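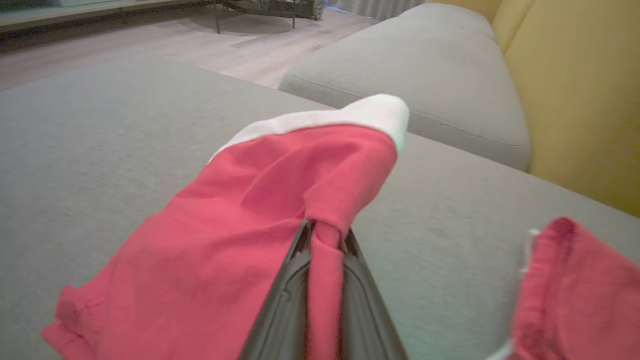

Contacting a consulate during a long flight disruption: which channels get through

Project report, second-year module in Public Administration
Eetu Ruotsalainen and Tyyne Koskela
Supervisor: Marjatta Hakala

1. Background

When an airport closes without warning, foreign passengers depend on their own country's consular service for three things: information about onward travel, replacement documents, and confirmation to relatives that they have been located. Most foreign ministries run a telephone line, an email address and a web form side by side. Passengers are rarely told which of these is read first.

The case studied is the closure of the airport at Budangate in May, when a storm damaged the runway lighting and the terminal lost its mobile coverage for part of the first night. Over 2,000 passengers were held in the terminal or moved by coach to hotels in Rola. Our question was how long a passenger waited for a first reply from a consular officer, and whether the channel used made a difference. Automatic replies were not treated as a first reply.

2. Method

A questionnaire was sent to 100 passengers whose addresses had been collected, with their consent, by the coach company Fastau. We received 88 usable answers. Respondents were asked which channel they tried first, at what time, whether they changed channel, and when they first exchanged words or messages with a named officer. Where possible they copied the times from their call log or sent mail folder. Times recalled from memory were marked as such and kept in a separate column.

We also interviewed Steinar Ketilsson, a retired consular officer, on normal duty arrangements outside office hours. Leszek Kalinowski, who was travelling with a school group, gave us his written notes from both nights. The interview was held on a Wednesday and lasted just under an hour.

The questionnaire was available in English and Finnish only. Passengers who read neither language are missing from the data, and this probably favours people who found it easy to use the telephone line.

3. Results

The telephone was the most common first choice, followed by email. The web form was tried first by 11 respondents. Several of them reported that the form would not accept a hotel address in place of a home address abroad, and they then switched to email.

Callers who got through on the first evening had the shortest waits of any group. Callers who rang after midnight generally reached a recorded message and were not called back before morning. Email was slower at first but more even: the replies came in the order in which the messages had been sent, and few respondents needed to write twice.

Passengers moved to Rola lost contact more often than those who stayed in the terminal. The main cause given was that the officer had noted the terminal as their location and no new address was passed on. Kalinowski's notes record that his group was listed at the airport until the following afternoon, although it had left by coach before 7 a.m.

4. Discussion

Ketilsson explained that a duty officer at night normally works alone and takes calls before reading mail. Forms are handled by a separate section in office hours. This agrees with the pattern in our answers, but we did not have access to any ministry's own records and cannot confirm it for this event.

The change of location seems to have caused more difficulty than the choice of channel. Tikkanen, the hotel used for most of the transferred passengers, kept a full guest list at its desk. According to the respondents who asked, the list had not been requested by any consulate on the first day.

5. Suggestions

Recorded messages should state when calls are next answered and give the email address at dictation speed. Web forms should accept a temporary address. Transport firms should hand a passenger list to the airport's duty manager at each departure, for passing on to the consulates concerned, subject to consent.

6. Further work

The column of recalled times has not been analysed. A second questionnaire in Polish and Icelandic is being prepared, with the same questions in the same order.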